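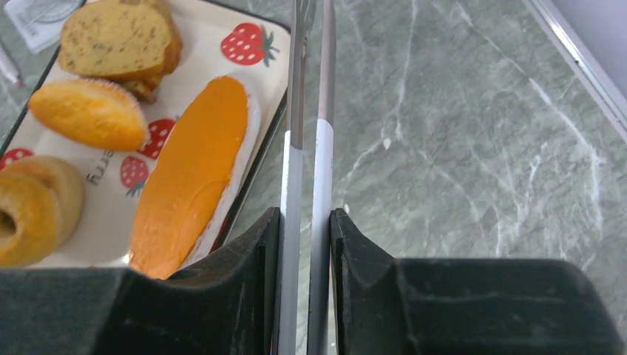
OPINION / HOME LIFE

In Defense of the Tray
By Kirsty Kinnear

My mother owned one tray, and it lived behind the toaster, and it came out for the flu. If you saw the tray you knew somebody was sick or somebody was about to be told something. I grew up thinking of it as a kind of medical device.

So I came to entertaining late and without equipment. For years I put cake on plates and carried the plates, two at a time, from the counter to wherever people had decided to stand. Then last March Omid Shokri, who lives upstairs and has opinions, watched me make my fifth trip and asked whether I was being paid by the mile.

I now own a tray with strawberries printed on it. I'm aware of how that sounds. I have reached an age at which I was supposed to want slate, or one of those boards with the bark left on, and what I wanted was fruit. Pile it up with slices of loaf cake and a couple of donuts and it looks like the refreshments table at a school recital, which happens to be the last place I remember everybody eating without discussing it.

The case against trays is usually made by people with large kitchens. My friend Kaisu Tikkanen redid hers two years ago and has 17 feet of marble, and she believes food should be set down directly "in zones." I have eaten in the zones. You walk from the savory zone to the sweet zone holding a napkin, and by the time you get there Siamak Ansari has had the last of the lemon thing. A tray brings all the temptation to one spot, where we can keep an eye on Siamak.

I'll admit that the tray has a weakness for words. Mine can't leave the fruit alone.

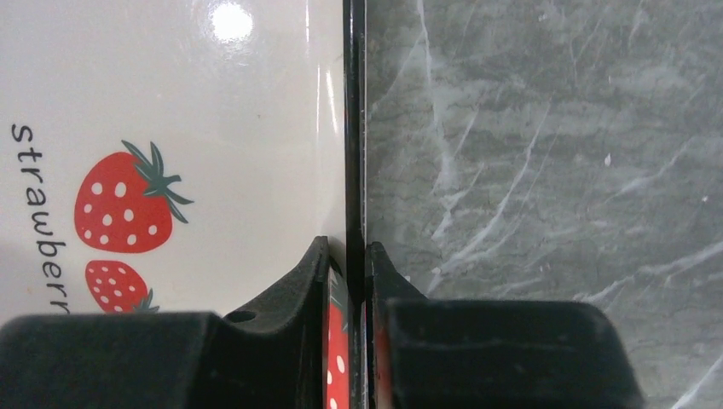

It has to say strawberry, too, in little lowercase letters, in case a guest should take the pictures for radishes. I have stopped minding. Half of what's in my kitchen announces itself. The flour says flour. There's a towel that says towel, a gift, and I've never had the nerve to ask what was meant by it.

What I do mind is the theory, popular with the Idden catalog and other things that come in my mail, that a tray should be "styled." They show a candle, a folded cloth, one fig. You couldn't carry it across a room without a fire. A tray with a single fig on it has been retired from work and doesn't know it yet.

Load yours up. Let the donuts lean on each other. If the cake hides most of the strawberries, they'll be back by the end of the evening, along with the crumbs, and Omid will offer to carry it to the sink and then stand there holding it while he tells you about his knee.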